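Chapter 5
Slow and Heavy: The Beginnings of Doom Metal

In this chapter you will study
- why tempo matters so much in doom metal
- how tuning and amplifiers change the weight of a riff
- the demo recordings of the band Vomisia
- how to write a short listening report

Before you read
Choose one heavy metal song which you know well and tap your foot to it for one minute. Write down how many times your foot touched the floor. Keep the number, you will need it in Section 5.2.

5.1 A music that takes its time

In the previous chapter we followed thrash metal, where the young bands were competing with each other in speed. Doom metal went in the opposite direction. Its musicians returned to the slow riffs of the early heavy bands and made them slower still. A guitarist strikes one chord, lets it ring, and the drummer waits. For a listener who comes directly from thrash, this waiting can be uncomfortable. Many students tell me that at the first hearing they believed the song had not started yet.

The word "doom" describes a mood, but the mood is produced by quite simple technical means. The guitars are tuned down by two or three half steps, sometimes more. The strings become looser and the notes become darker. The bass follows the guitar closely and often plays the same line one octave lower. The drummer leaves large spaces between the strokes, and in these spaces we hear the amplifiers humming. A fast band would try to remove this hum. A doom band usually keeps it. 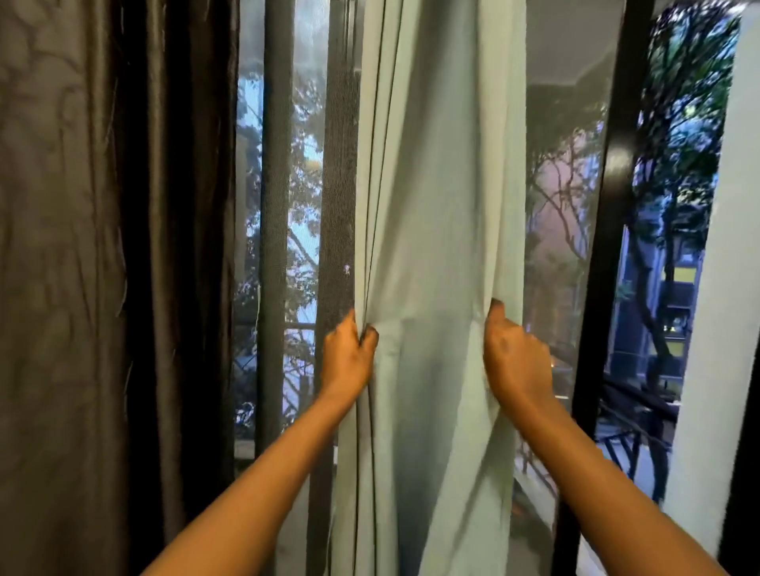
The singing needs a few words too. In the older style the voice is clean and rather high, with long notes which are held over the change of chord. Later bands brought in the growled voice from death metal, and the result is commonly called death-doom. The two styles existed side by side, and often they shared the same stage and the same audience. We should be careful, therefore, when we read that one of them "replaced" the other.

5.2 Vomisia and the Sinuscombe tapes

Our main example in this chapter is Vomisia, a four-piece band from the town of Sinuscombe. The band recorded its first demo in a rehearsal room, on a rented eight-track machine, and made 106 copies on cassette. The sound is muddy and the second guitar is almost lost. All the same, it is a very useful recording for study - every idea which the band developed afterwards is already present in it.

The guitarist and main composer, Sudheer Naidu, wrote the five songs of the demo in one July. In a later interview with the fanzine Zovesus he explained his method in this way: "I played the riff at the speed I liked. Then I played it at half of this speed. If I still wanted to hear it, it stayed."

Compare now the number from your tapping exercise with the opening riff of the song "Namboodiri." If you tap with the snare drum, you will have a surprisingly small number. If you tap with the hi-hat, the number will be twice as large. Both answers are correct, and the difference between them is the subject of Section 5.3.

The second pressing of the demo, on vinyl, sold around 1,000 copies, mostly by mail. The record was heard far from Sinuscombe, and younger bands began to copy its long endings, where the last chord is left to die without any drums.

Words to know
Down-tuning: lowering the pitch of all the strings by the same amount.
Feedback: the sustained tone which appears when a guitar picks up the sound of its own amplifier.
Half-time: a way of drumming in which the snare comes half as often as the listener expects.
Riff: a short figure, usually on guitar, which is repeated and carries the song.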